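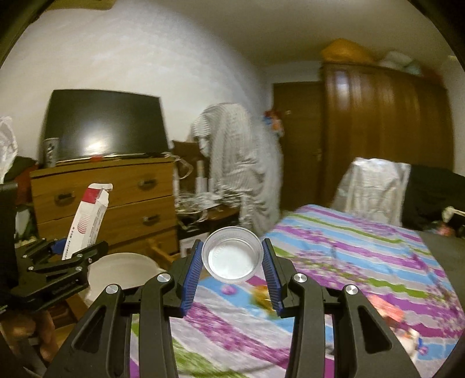
I have been meaning to sort out the back bedroom ever since we moved to Flovby in March, and I finally gave it a whole afternoon. It's the room where everything lands when we can't decide - the big television sitting on top of the light brown dresser, the clothes, a striped sheet draped where it has no business being, and all those white cables! I started with the drawers, which took two hours and more than 70 socks, plenty of them without a partner. Then came the cups and the bowl, which went back to the kitchen where they belong. I still have the cables to untangle, but I made a pot of tea first and sat down with it - I think I'd earned that much.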